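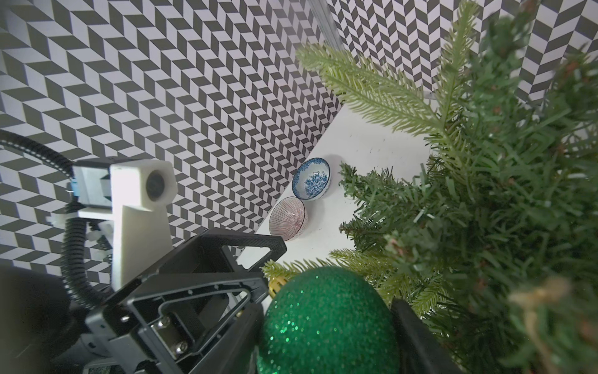

The gripper over the bench, with the tree and two small bowls. Photo: Yusri Wattimena

Buy the motors, print the brackets
By Yusri Wattimena
Wednesday, April 13, 2022

People who see the arm in our shared workshop usually ask what it cost, and then whether they should build one or buy one. My view is that you should do a bit of both, and that most home builders get the split wrong.

I spent 13 weekends on my first arm. I designed my own gearboxes, printed them in grey filament on the workshop's Brikel printer, and stripped the teeth off five of them. The second arm uses bought servos from Satti and it has not lost a tooth. I learned a fair bit from the gearboxes, but I would not call it a good use of April.

Mounts are a different matter. The white one beside the gripper is 3D printed, and I would never pay for a part like that. A bought mount fits the robot in the catalogue. A printed one fits the robot on your bench, and when you move something you change the file and print it again. I have 74 versions of various brackets saved in one folder. Most are rubbish, but they were cheap rubbish.

Cabling deserves more respect than it gets. Put it in corrugated sleeve, tie it down near the mount and leave enough slack for the wrist to turn. On the first arm I left this until last, and the cable pulled out of its socket whenever the elbow straightened.

I also think hobbyists test on things that are too easy. A foam cube tells you very little. A Christmas bauble is round and covered in glitter, and the branches near it get in the way of the fingers. A small ceramic bowl has a thin rim and will break if you are careless - so you stop being careless. Both come out of the kitchen or the shed and cost nothing extra.

The members at Fuvport, the other workshop in town, argue that a beginner should save up and buy the Hotberg kit whole. It is $3000 and it comes with a good manual. If you only want to write software, they are probably right. But you will have to fix the thing sooner or later, and I would sooner open up something I had already put together once.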